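Tiltska Kitchen Substitutions, data card and readme

Status: usable with care. Read the section on ratings before you quote anything from it.

What this is

A table of 154 ingredient swaps collected from home cooks, written as plain text, one swap to a row. A swap is a claim that you can take one thing out of a recipe and put another thing in. Lemon juice for vinegar. Yogurt for sour cream. Applesauce for oil, which comes up again and again and which I still don't believe in for anything but muffins.

The set grew out of a complaint. Swap charts are everywhere, they copy each other, and very few say who cooked the thing or what dish it went into. A chart that tells you white vinegar replaces lemon juice one to one has clearly never met a lemon bar. I wanted a table where every claim had a dish attached to it.

Whether the result is any better than the charts is a fair question. I think it is a little better. I would not go further than that.

Where the rows came from

Cooks filled in a form on the Tiltska recipe board. The form asked for the original ingredient, the replacement, the amounts of both, the dish, and a rating. It also had a free box for comments, and most of the useful material is in there.

The form was open from March until the answers dried up. Anyone with an account could use it. That means the cooks picked themselves, and people who pick themselves to talk about substitutions tend to like substitutions. There are hardly any rows from people who tried a swap once, hated it, and went to the store.

Rows were dropped if they had no dish, if the amounts made no sense, or if the text was lifted from a published chart. The last test was done by eye, so I'm sure some copies got through.

Fields

id: a plain number. Gaps are dropped rows and mean nothing.
original: the ingredient taken out.
replacement: the ingredient put in. Can be more than one, separated by a plus sign.
amount_original, amount_replacement: as the cook typed them. Cups, spoons, grams and "a squeeze" all appear. I have not converted them, because I don't trust anybody's conversion of "a squeeze," mine included.
dish: free text. Spelling is the cook's.
rating: 1 to 5, see below.
comment: free text, may be empty.
group: acid, fat, egg, flour, sweetener, dairy, other. Added by me afterward.

Ratings, and why you should doubt them

The scale runs from 1 (ruined it) to 5 (could not tell). Sounds clear enough. The trouble is "could not tell." To know whether you can tell, you need both versions on the table, and only 15 rows come from cooks who made the dish both ways. Those rows say so in the comment field. Everyone else was comparing tonight's dinner with a memory of some other dinner.

So please do not average the ratings by group and publish a ranking. I have already seen one, made from an early copy, which announced that acid swaps are "the safest." They got high marks because half of them are a spoonful of something sour in a large pot of soup. You could leave the spoonful out and plenty of people would give that a 5 as well.

The acid group

This is the largest group and the one I know best. It mixes up two different jobs. Sometimes the lemon is there to be sour, and then nearly any sour thing will do. Sometimes it is there to taste like lemon, and then the peel does much of the work and the bottle of vinegar does none of it. The form did not ask which. It should have. 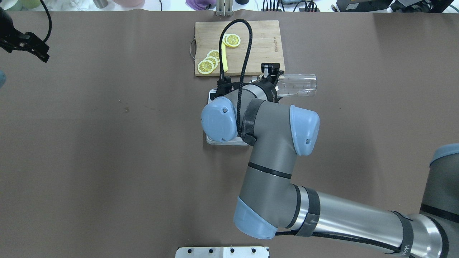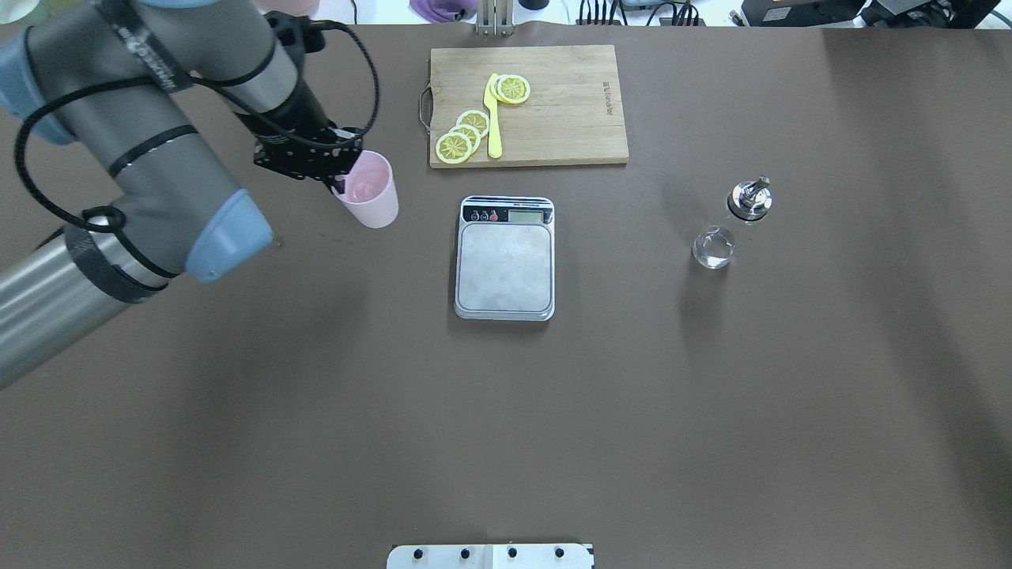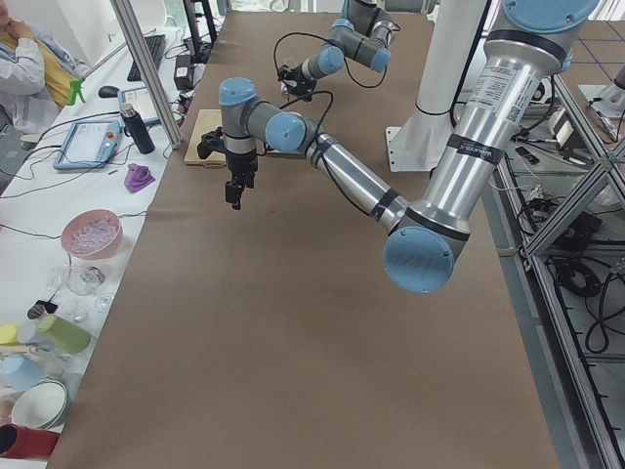
Lemon slices on a cutting board in the first picture; the same brown work surface in all three.

Malabanan
Maintainer, Tiltska Kitchen Substitutions

A related problem is that "one lemon" is not an amount. Cooks wrote it anyway, and the file keeps it anyway. If you need milliliters you will have to guess, and I'd ask you to say in your own write-up that you guessed. The same goes for "zest of a lemon," where one person means a careful grating of the yellow part and the next person goes down to the white and then wonders why the cake is bitter.

Bottled juice appears as a replacement for fresh and gets decent ratings in drinks and marinades. The comments are less kind than the numbers. Several cooks gave it a 4 and then spent three lines explaining what was wrong with it. When the rating and the comment disagree, I would believe the comment.

Known problems

Eggs. The egg rows are a mess. Flaxseed, banana and chickpea water are all rated mainly in sweet baking, so the group tells you nothing useful about meatballs or custard.

Brand names. Cooks wrote them and I left them in. Pralinus spread turns up in the fat group as a stand-in for butter, with comments that range from "fine" to "never again." I can't tell whether the recipe changed, the cooks differ, or somebody left the jar open. Don't read those rows as a product test.

Ovens. Nothing was recorded about ovens. One comment says a loaf needed 60 minutes after the swap, when the recipe had promised less, and blames the flour. Maybe it was the flour.

Salt. Swapping salted butter for unsalted was entered as a fat swap. It is really a salt swap, and I have not made up my mind about moving it.

Allergies. A high rating does not make a swap safe for a person with an allergy. The file has no allergy field, and the cooks were not asked about it. Please don't build a tool on this that says otherwise.

Uses I can live with

Looking for ideas when you're out of something. Teaching people how untidy survey answers look before someone cleans them. Checking a chart you found elsewhere, so long as you treat agreement as weak evidence, given how much everybody copies.

Uses I would rather not see

Meal planning for hospitals or schools. Health claims of any sort. Training something to write recipes, unless a person is going to cook them afterward.

Tools

The file opens in any spreadsheet. There is also a loader for Tomix, sent in by a user, that splits the replacement field at the plus sign. It works on the current version as far as I know. It will trip over the row where a cook used a plus sign to mean "and a bit more," and I have decided to leave that row alone.

Changes

Current version: group column added, doubled rows removed, two dishes un-corrected back to the cook's own spelling.
Earlier version: first public copy. Please stop using it; the ratings for the dairy group were shifted down by one row.

Corrections

Post them on the Tiltska board under the data thread, with the row id and the dish. "This is wrong" without a dish will be read and then ignored. If you have cooked something both ways, I want to hear from you whatever your rating is, and please put the amounts in something other than squeezes.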